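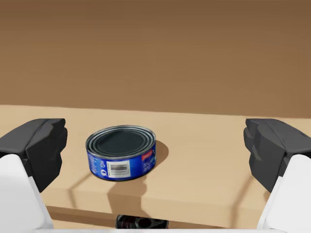 Evaluation of the Grititz Simulation Kit for Grasping Coursework
Maëlys Hervieu and Dorota Pawlak
Supervisor: Funmilayo Bassey
May 2018

1. Purpose

The department asked for a review of the Grititz kit before renewing its license. The kit is sold by Gadell as a simulator with ready-made robot models, household objects and a scripting interface. We tested whether a second-year student could set up a pick-and-place exercise with it and get results that repeat from one run to the next.

2. Setup

Installation took one afternoon on a lab desktop. The manual covers the install steps well but leaves out the physics settings, which we found in a sample script. All runs used the default friction values and a fixed time step. We ran 800 trials in total. A trial counted as a success if the object was lifted clear of its support and held for 3 seconds.

3. Results

Of the 800 trials, 639 were successful. Most failures came from objects that tipped on first contact and rolled out of reach. Repeating a trial with the same random seed gave the same outcome in all but 23 cases. We reported these to Gadell and had received no explanation when this report was written.

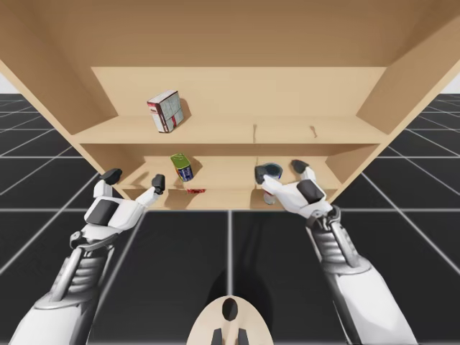
Shelf tasks were harder to script than table tasks. The planner supplied with the kit treats each arm as a separate problem, so any coordination has to be written by the user. Clearance is also tight: both hands have to work at the front of the lower shelf, and the green-topped can there sits at an angle, which a grasp script written for upright cylinders does not handle. We added a check on object tilt before the approach step. Collision checking against the shelf boards was reliable but slow.

4. Object library

Textures on the packaged goods are detailed enough for basic recognition exercises. Object masses are listed in a separate file, and several entries share the same default value. Users who need realistic contact forces should enter their own measurements.

5. Recommendation

We recommend renewing the license for one year, for teaching use only. The repeatability problem should be settled before the kit is used for thesis work. Our scripts and the trial log are in the course folder under Aguiar. Nkechi Ojo has agreed to maintain them through July.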